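5. Cleaning and polishing the round mirror-finish pieces

Applies to the lids, trays and disc plates in the Skikach bright range. Brushed pieces – see section 6, different cloth, different paste, don't mix them up.

Read the whole section before you open the polish. It dries fast once it's out of the tube.

5.1 What you need

Wood worktop or table, wiped down. Stone and tile are out, one slip and you have a scratch.
Paper towels, plain white, the strong kind. Not printed.
Two microfiber cloths, one marked DAMP, one marked DRY. Use a laundry pen.
Sustton metal polish, the 50 ml tube.
Dish soap, the ordinary stuff.
Bowl of warm water.
Cotton gloves if you have them. Fingerprints are most of the work on these.

Leave out: scouring pads, steel wool, melamine sponges, baking soda, window cleaner with ammonia, anything with bleach in it.

5.2 Before you start

1. Take off rings and watch. Roll up sleeves with buttons.
2. Clear crumbs and grit off the table. Run your palm over it, then wipe again.
3. Let the piece come to room temperature. If it came off the stove or out of the dishwasher, wait 15 minutes.
4. Check for deep scratches. Anything your fingernail catches in will not polish out. Contact Sekell about refinishing before you go further – once there's polish in a deep scratch they have to strip it first and that costs more.

CAUTION: The rim is thin on the larger pieces. Carry with both hands, flat, never by one edge.

5.3 Washing

1. Dip the DAMP cloth in warm soapy water and wring it out well.
2. Wipe from the center out to the rim. Straight strokes. No scrubbing.
3. Dried-on food: lay the wet cloth over the spot for 6 minutes and try again. Still there, do it again. Don't pick at it with a knife.
4. Rinse under a slow tap. Hard water areas, rinse last with bottled or filtered.
5. Stand the piece on a folded towel and dry right away. Air drying leaves spots and then you're back at step 1.

Note: paper towel is OK for blotting water. Blot, don't rub. Paper is rougher than it looks and leaves fine hairlines on a mirror finish. Rubbing is for the microfiber only.

5.4 Polishing

Only when washing doesn't bring the shine back. For a piece in daily use that's every couple of months, less if it mostly sits on a shelf.

1. Put on gloves.
2. Squeeze out a dab of polish the size of a pea. One pea does a full-size disc. More is not better.
3. Dot it on the DRY cloth, not on the metal.
4. Work in small circles, light pressure, center first. Overlap each circle with the last one.
5. Cloth will go gray or black. Normal. Turn to a clean part when it does.
6. When you reach the rim, follow the curve all the way round in one direction.
7. Leave the haze for one minute. No longer, it sets hard.
8. Buff off with a clean side of the cloth. Big loose strokes.
9. Go over once more with no pressure at all.

CAUTION: Never use a drill attachment or buffing wheel. Heat from the wheel dulls the finish and voids the guarentee.

5.5 Checking the finish

Easiest check is what the surface gives back. Put the piece near a wood table with something white on it – a paper towel is fine – and look at the reflection.

1. Look for the wood grain. You should be able to follow it. If it's a flat brown smear there is still haze, go back to step 8.
2. Look at the white towel. Creases should show as creases. Milky edges all round it mean soap film, wash again.
3. Look out toward the rim. Straight things will bend there, and lights or pale walls may flare. Fine on a rounded piece, not a fault.
4. Tilt it slowly. Hairlines show up at a low angle and vanish when you look straight on.
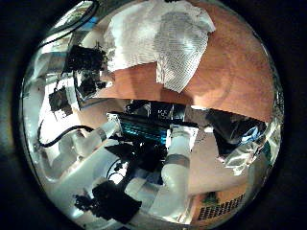

Fig. 5-3. Mirror finish with wood tabletop and creased white paper towel in the reflection. Lines curve toward the rim.

Note: do the check in the light you'll normally see the piece in. Direct sun shows marks you will never notice in a kitchen.

5.6 If it doesn't look right

Rainbow tint – heat. Wipe with a little white vinegar on the DAMP cloth, rinse, dry.
White dots – hard water. Same as above.
Streaks that move when you wipe – too much polish. Wash with soap, buff dry, don't add more.
Dull ring near the rim – rim got skipped in step 6. Do the rim only.
Brown specks – usually rust off something else in the sink. Wash first, then polish the spot. If they come back in the same place, contact Sekell.
Gray smudges on your hands afterward – polish left on. Buff again.

5.7 Storing

1. Piece must be fully dry, back side too.
2. Wrap in the Zieliński flannel bag it came in, or any soft cotton. No newspaper, the ink transfers. No plastic wrap, it traps damp.
3. Stack flat with a cloth between each one. Heaviest at teh bottom.
4. Keep away from rubber mats and rubber bands. They leave a mark that takes a full polish to shift.

Wash cloths separately, no fabric softener. Softener coats the fibers and the next piece comes out greasy.

Replacement cloths and 300 ml refill bottles of polish: see parts list at the back.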